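Griffiths Textile Studies
Home | Courses | Handouts | Reading List | Contact
Posted 5 May 2007 by the Course Office
Reading time: 2 minutes

Handout 6: Knit Structure and Fiber Care

These notes go with the second half of the unit. Bring them to the lab along with your swatch card from Femow.

1. Woven and knit

A woven cloth has two sets of yarn crossing at right angles. It stretches very little along either set and more on the diagonal. A weft knit is made of loops, each one pulled through the loop in the row before. The loops can change shape, so the cloth stretches and then partly returns.

Columns of loops are called wales. Rows are called courses. For the Bolline sample, write down both counts before washing and again after. Last year's sample had 27 wales over the marked length. Yours may differ.

2. Rib

Plain knit curls at the edges. Rib alternates knit and purl wales, which balances the two faces, so it lies flat. It also pulls in sideways and stretches a long way across the width. Cuffs, hems and necklines are usually ribbed. 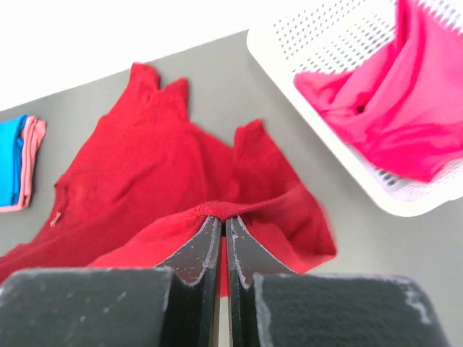
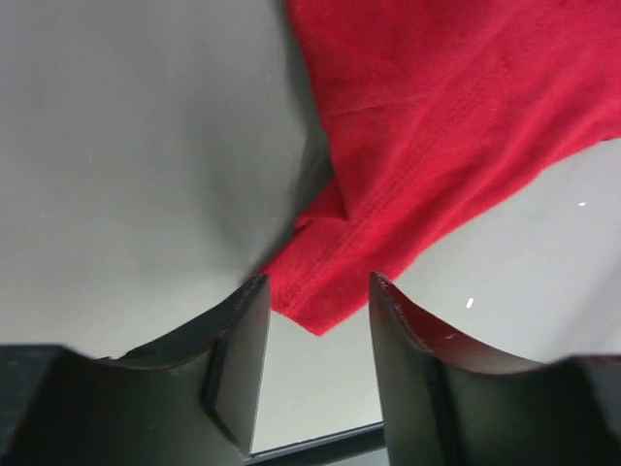 3. Fibers and washing

Wool has scales on its surface. Heat, water and rubbing make the scales catch, and the cloth felts. Felting can't be undone. Wash wool in cool water and don't wring it.

Cotton does not felt, but a cotton knit can shrink in length as the loops relax. Most of this happens in the first few washes.

Acrylic holds its size in a cool wash. Too much heat makes it go limp, and it will not recover.

Dry all heavy knits flat. A wet sweater on a hanger grows longer under its own weight.

4. Pilling

Pills are short fiber ends that work loose and tangle. Soft, loosely twisted yarns pill more. Strong fibers hold on to their pills, so blends with nylon often look worse than pure wool after the same wear.

For next time

Read pages 27 to 54 in the Estik reader. Answer the 2 questions at the end of the rib section. The washing test report is due in July; use the form from Handout 2.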